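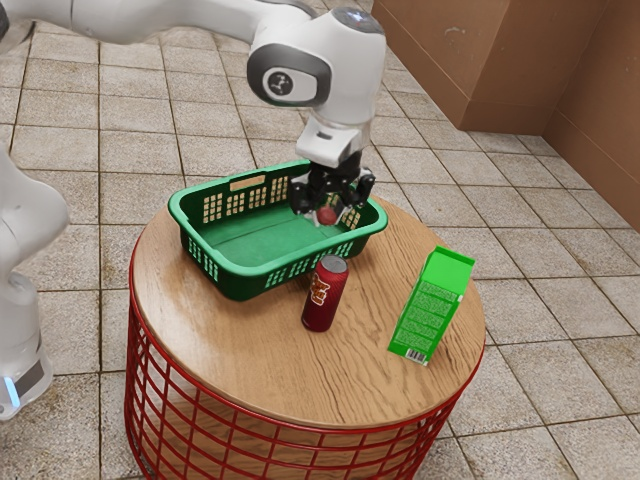

Fig. 1. Simulated cell, arm over the basket with the red object between the fingers. Can and carton still on the table.

Setting up the table-clearing cell in simulation

Last changed 05/08/2020 by Lena Chmielewska. Applies to the Plornden cell model, release 30 and later.

These notes cover the simulated version of the Plornden cell: one arm, one round table, one green basket and the set of loose objects. They assume that the Namano simulator is installed and that you can open an empty world. Driver settings for the real arm are kept in the Sostard notes and are not repeated here.

1. Load the world

Open the base world and let it run for 200 steps before adding anything. The floor and walls are fixed bodies. The table is fixed too, including the wire base. If you leave the base as a free body, the solver spends most of its time on contacts between the rods and the floor.

Check that gravity is on. It is switched off in the template used for camera work, and the two files have similar names.

2. Place the arm

Set the arm base on the far side of the table, so that the arm reaches over the top and the wrist can point straight down above the basket. Move the joints to the home pose by hand, then save the pose under the name "home". The reset script looks for that name and stops with error 641 if it is missing.

With the arm at home, open and close the gripper once. Both movements should finish without the fingers touching the wrist housing. If they do touch, the finger model has been loaded at the wrong scale. Delete it and load it again with units set to millimetres.

3. Place the basket and objects

Put the basket towards the back left of the tabletop. Use the simple collision shape for it: five flat boxes, one for the floor and four for the walls. The slots in the walls are for looks only. A full mesh collision shape lets finger tips catch in the slots, and the basket is then dragged along with the arm.

Stand the can and the carton on the open wood in front, with clear space between them. Start each object 2 mm above the surface and let it drop. An object placed exactly on the surface may be read as overlapping and thrown off the table on the first step.

Set the mass of each object by hand. The default is 1000 g for everything, far too heavy for the small round object and enough to make it slide out of the fingers.

4. Tune the grip

Lower the open gripper over the small red object, close, and lift by 30 mm. Hold for 200 steps. Watch the contact readout, not the picture, as a slow slip is hard to see.

If the object slips, raise the finger friction in steps of 0.1. Stop at 1.2. If it still slips there, the fault is nearly always in the closing force or the height of the wrist.

If the object shakes between the fingers, halve the time step and lower the closing force. Do not add damping to the object itself. It hides the shaking but makes every later drop look wrong.

Repeat the lift with the can, then the carton. The carton needs the wrist turned to match its faces. Mareike Haberkorn's script in the Brandes folder reads the carton's angle and sets the wrist for you.

5. Check the release

Bring the wrist down until the finger tips are just above the basket floor, then open. Opening higher up makes round objects bounce. Raise the wrist straight up until it is clear of the rim before any sideways move.

6. Save and reset

Save the world, run the reset script and compare the object positions with the saved ones. A difference of up to 1 mm after settling is normal. Anything larger usually means that an object was still moving when the world was saved. Let it settle, save again and repeat the check.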